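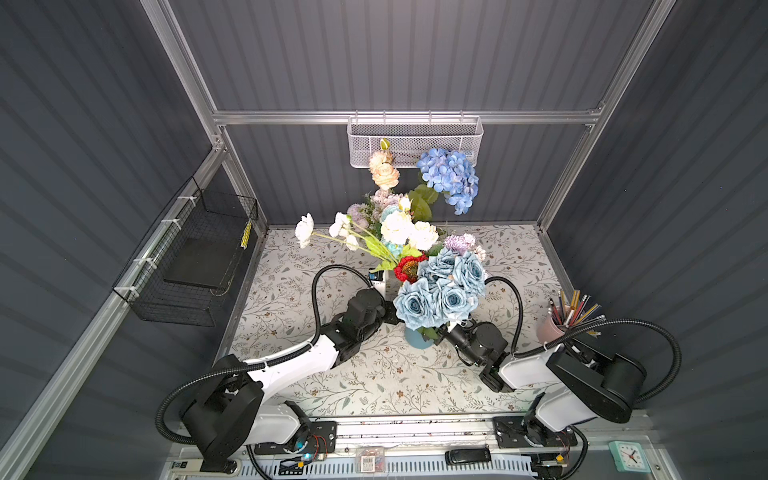
Jisinside, Saturday, April 24, 2021

Chapter 3
Vessel and Water Line

Most handbooks treat the container as a support for the stems. The Kuusk school treats it as the first line of the arrangement, and fixes its height before any material is cut. In a shallow basin the surface of the water counts as part of the composition – it is left open on the side facing the viewer.
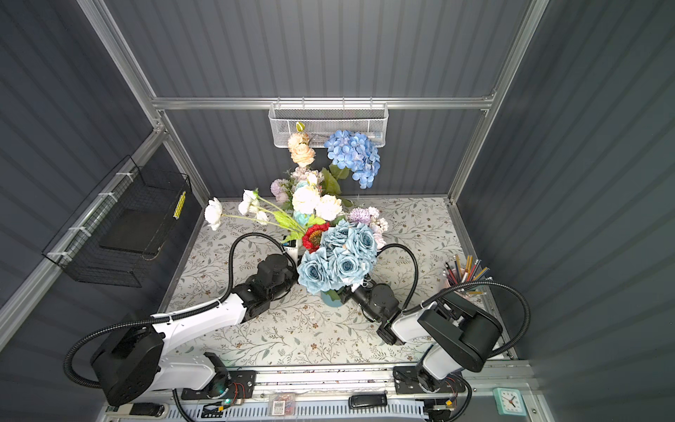 The main stem is then measured against the width of the basin plus its depth. For a basin 32 cm wide the Fernon manual gives a stem of about 500 mm, a figure which the later Vavitz edition keeps but applies to summer branches only. Section 3.1 compares the two texts. Section 3.2 deals with tall vessels, where the water is hidden and the rim takes over its role. Readers working through the course in June should begin with 3.2.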